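Buying a second arm or a better gripper first?
Forum: Small Shop Automation > Planning and Budget

stetsiuk_mfg
Posts: 37
Hello all. We are a small packing shop in Nistedport and we have one arm that takes parts out of cartons and puts them on a table. My boss gave me money for one purchase this year, to be spent before August. I can buy a second arm of the same type, used, from a dealer in Skondau, or I can keep one arm and buy a better gripper, a wrist camera and a proper stand. The used arm comes with no gripper and no warranty. What would you do?

palletpete
Second arm. Grippers you can always buy later from the small budget, but an arm needs a signature, and signatures are hard to get twice. Ask the dealer for the hours on the joints and ask him to write it on the invoice.

Ibrahim Onyeka
I do not agree with Pete. The arm is the part of the price everybody looks at, and then come the cables, the stand, the guarding, the spare fingers and the days of programming. At my last job in Zesasham we bought a used arm and it stood in a corner for five months, waiting for a controller cable. The cable was 869 with shipping. I still remember this number.

stetsiuk_mfg
869 for a cable?? The dealer says that everything is included except the gripper.

Ibrahim Onyeka
Then ask for a list of "everything", with part numbers. If he does not send the list, you have your answer.

palletpete
One bad cable is not a reason to stay with one arm forever. If the arm stops, the whole shop stops. With two you have at least a spare.

lowvolt_k
A spare without a gripper is not much of a spare - you would be moving the only gripper from one arm to the other, in a hurry, with the boss watching. Also, how deep are your cartons? For us the trouble was never the speed of the arm. It was the corners of the box.

stetsiuk_mfg
Depth is more than the length of the fingers, so the wrist goes partly inside. Flaps are a problem too. We tape them back but the tape costs time.

lowvolt_k
So you need longer fingers, and this is cheap. Try them before you spend the big money.

palletpete
OK, on fingers I agree. On the rest I don't.

Ibrahim Onyeka
My advice is to make the budget per station and not per arm, so the place for the box, the table, the floor space and the signs are all in one sheet, with two columns, "must have on first day" and "can wait". Measure with the flaps open, as they take more room than the drawing says. In the picture I attach, one flap stands up right next to the gripper that goes down into the carton, and this is the clearance I would measure first. The table has its own little sign, 下料区 (unloading area), and a sign like this goes in my first column, even if it costs almost nothing.

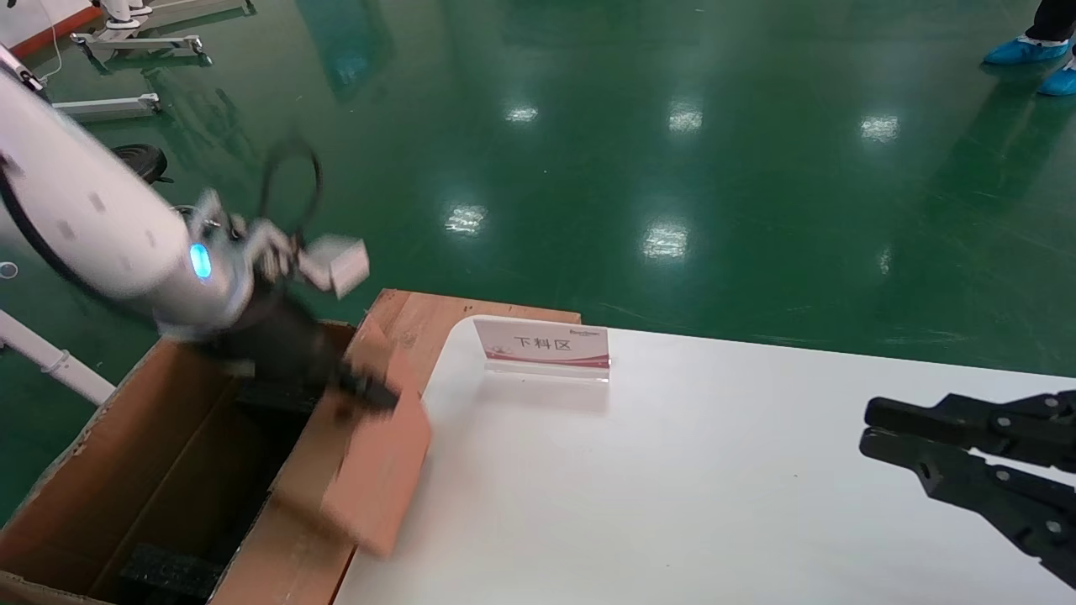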